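Worktop surface for a small workshop: laminate or sintered stone?

wusivar_bench
Posted 22 Jul 2024

Replacing the worktop on a bench run 2400 mm long. The choice is between a marble-print laminate and a sintered slab. Use is measuring and marking out, with the odd heavy casting put down. The underframe is steel, with a cross member every 300 mm. Does anyone have long-term experience of either?

J. Meng
Laminate on a 40 mm core. Sintered stone is flat and hard but it chips at the front edge, and you can't repair a chip so that it doesn't show.

funow4
Disagree. Laminate swells at the joints once water gets in. Mine went in November and the seam had lifted by spring. Stone needs proper support, and you already have that.

Xiuying Yuan
Pattern matters more than people think. A veined beige top hides dust well, but pencil marks and small screws get lost on it. Beige marble pattern:

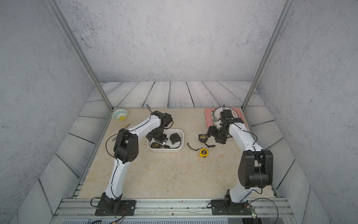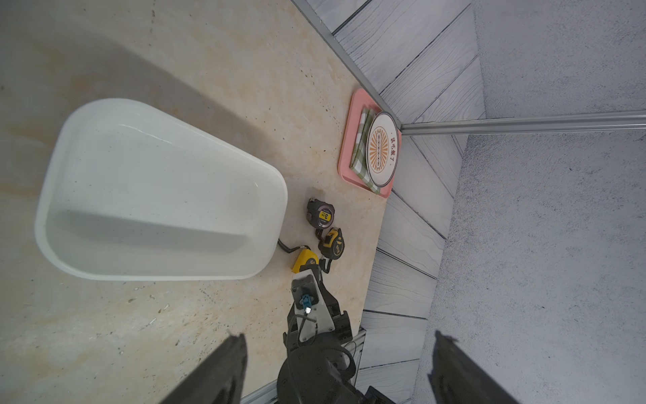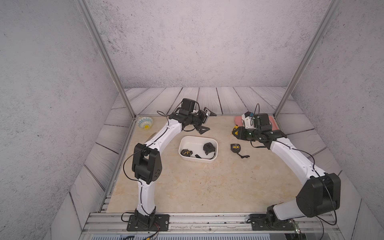
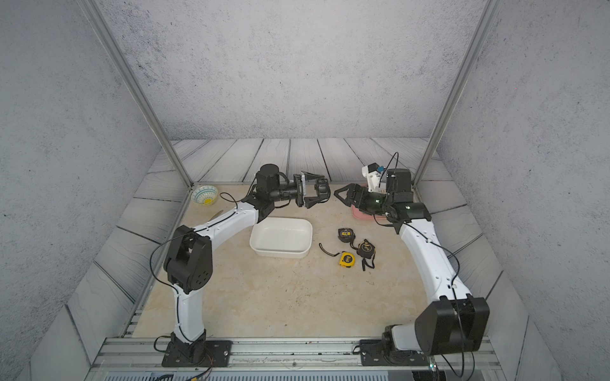 I would go for plain mid-grey in matt. Gloss throws the lamp back at you when you are reading a rule.

J. Meng
Agreed on matt. Not on grey -- black swarf vanishes on it. Plain off-white is easier to keep clean.

funow4
Off-white stains. Cutting oil left overnight will do it.

wusivar_bench
Thanks. Cheng quoted for matt laminate with a sealed back edge, Wulludard for the slab. The slab is double the price before delivery. Leaning towards laminate with a hardwood lipping along the front.

Xiuying Yuan
Seal the underside as well. An unbalanced board will bow.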